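Warum ist Dunkelblau nachts fast schwarz?

Kennst du das? Abends im Zimmer, das Licht ist schon aus, und plötzlich sehen alle deine Sachen grau aus – sogar der rote Pulli! Das liegt an deinen Augen. Ganz hinten sitzen winzige Fühler für das Licht. Die einen heißen Zapfen und erkennen Farben, aber sie brauchen viel Licht. Die anderen heißen Stäbchen, und die kommen auch im Dunkeln prima zurecht, nur eben ohne Farben. 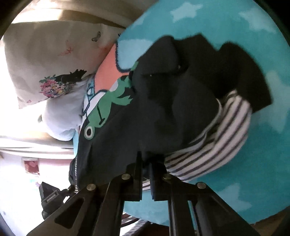 Probier es ruhig mal aus: Warte im Dunkeln etwa 41 Minuten, dann sehen deine Stäbchen richtig gut.

Zuletzt aktualisiert: 12.5.21

Ähnliche Themen
Warum leuchten Katzenaugen?
Wie entsteht ein Regenbogen?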